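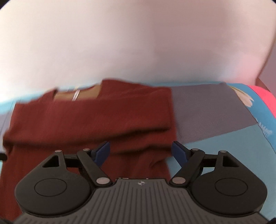 Monday, morning

Loom rebuild, Berndale countermarch. Side frames are up and square, castle is on, and I started on the lamms. The old lamm pivots are one long steel rod through all the arms, painted black over black, and every wear mark is buried under the paint. I scraped two arms before I found where the holes had gone oval. I want the new joints done as round silver pins in black arms, each one plain to see against the part it turns in, and the end brackets as triangles with a triangular cutout, which would save weight and let me get a finger in behind the washers. The originals were solid plate. Larysa is for leaving the solid plate. We will make one of each and hang them both.

Drilled the first test arm in ash. Bushing is bronze, pressed in from the back, then reamed. The press fit was too tight on the first try and the arm split along the grain for most of its length. Second arm I clamped between two blocks before pressing and it was fine. Clamp all of them.

Treadles

All the treadles came off the back beam without much trouble except the outside right one, which had been fixed with a drywall screw. The hole is chewed. Plugged it with a glued dowel and will redrill Wednesday if the glue looks good, sooner if I get impatient.

The treadles are not original. They are a softer wood than the frame, maybe poplar, and the cord holes are drilled on a different spacing from the holes in the lower lamms. This explains the tie-up cords all leaning toward the middle. Whoever wove on it must have been fighting that for years. Spacing on the lamms is 34 mm center to center. I will drill new treadles to match and keep the old ones on the rack with a tag.

Note on wood: the offcuts from the Dovhaniuk bench are the right thickness after planing but two of them have a twist. Use those for the short upper lamms where it won't matter so much.

Beater

Beater swings from the top on this model. It hung low on the left and knocked the breast beam before it reached the fell. Took it down and checked the swing arms against each other on the flat bench. They are the same length. The fault is in the left rest, where the notches have worn into one long trough. Filled it with a hardwood patch and cut new notches with a round file. Swing is now even by eye. Needs checking again with the reed in.

Reed is 93 cm and rusty at one end. I went over it with fine steel wool and a drop of oil, wiped it down with a rag, then ran an old cotton warp through the bad end and sawed it back and forth. It left brown marks on the cotton for a good while and then stopped. I would still not put white linen through it. Volodymyr Maksymiv has a spare of the same depth and says we can try it in the beater before deciding.

Heddles and cords

The new heddles arrived. Invoice says 2,004, which is more than the first warp wants, and the rest go in the drawer under the warping board. They are texsolv style, white, still joined in strips. Do not cut the strips apart until they are on the bars. Last time we cut first and spent the afternoon untangling.

Tie-up cord: we have two kinds in the shop and they look alike. The stiffer one holds the arrow pegs properly. The softer one lets them creep. If you find a tie-up that has drifted overnight, look at the cord before you start moving pegs. I have moved the soft cord to the bin marked GARDEN.

Jacks: balanced all the shafts level with the locking pins in, as usual, then pulled the pins. Shaft 3 dropped nearly 17 mm. Its jack was catching on the one next to it. A rub of candle wax on both faces cured it for now. I think the real problem is a missing spacer washer, as there is a clean ring on the rod where one used to sit. Find a washer of the right thickness in the Irari tin.

First warp

Plan is a plain sampler in 8/2 cotton, undyed, nothing clever. Threaded straight draw so any lamm that sticks will show up as a skip in the twill. Weave a hand's width of tabby, then twill both ways, then tabby again. If the tabby sheds are clean on both treadles, move on to the wool that Larysa Prokopenko has been saving.

Tension: the ratchet on the cloth beam has one bad tooth. It holds, but it clicks past with a sound like it doesn't. I filed the burr off. Volodymyr wants to replace the whole ratchet with the one from the Calum loom, which is the same bore but a coarser pitch. My feeling is that coarser would be a nuisance on linen, where you want to creep up on the tension. Leave it until we have woven a yard.

Finish: shellac on the frame, one thin coat, sanded back. Nothing on the lamms except wax. The shop was damp this morning and the test patch bloomed, so I stopped. Try again after lunch with the heater on. Keep the lid on the alcohol.

Afternoon

Shellac fine the second time. The bloom on the test patch went away when I rubbed it with a barely damp alcohol pad.

Hung the split-and-glued ash arm as a spare just to see, and it ran true. I still won't use it.

Made the two end brackets. Solid plate took ten minutes, the one with the cutout took most of an hour because I broke a saw blade in the second corner. Drill the corners first, then saw to the holes. Both are painted and drying on the nail by the window.

To get:
washers for the jack rod
bronze bushings, same as last order
one reed hook, the brass one has gone missing again
saw blades
wax

Larysa has the shop tomorrow morning. Please don't put the side frames under load before the glue is out of clamps on the lower back rail. The wedge on the left upright is hand tight only and needs a tap with the mallet.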